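Ulelstead Community Kitchen Opens Its Doors for Evening Cooking Classes

ULELSTEAD – Neighbors who have always wanted to bake a decent loaf or finally learn to cook dried beans are in luck! Free evening classes start in November at the Prendergast Building, every Tuesday at 6 p.m.

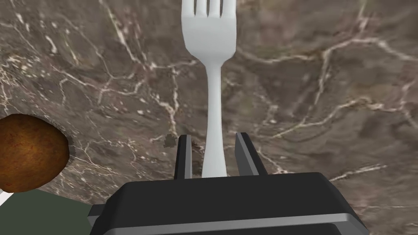

Each class has room for 26 people, and no experience is needed. Kids over ten are welcome with a grown-up, and everybody sits down to eat together at the end – soup, bread, whatever came out of the oven.

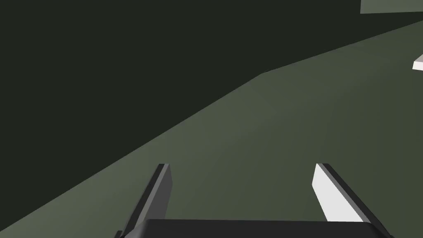 Ulelstead Parks and Recreation – Community Food Team

The first month is all about soups and flatbreads. After that come pickles, dumplings and a holiday pie night that already has people talking.

"We asked what folks wanted to cook and got 2138 replies," said Ruby-Lee Rewi, who leads the team. "I read every one of them, and I was hungry the whole time!" 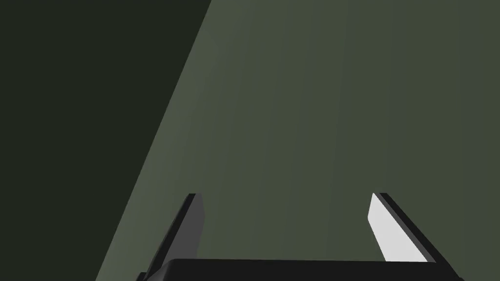
Ingredients are paid for by a $2000 grant from the Fakley Fund, so there is nothing to bring except an apron and a container for leftovers. Sign up at the front desk, up to 2 spots per household.

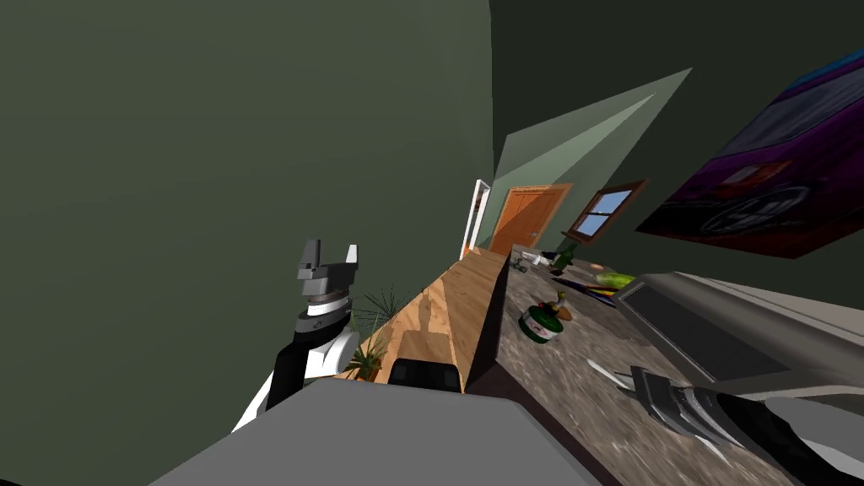

Speckled granite countertop, with an olive-green wall at left.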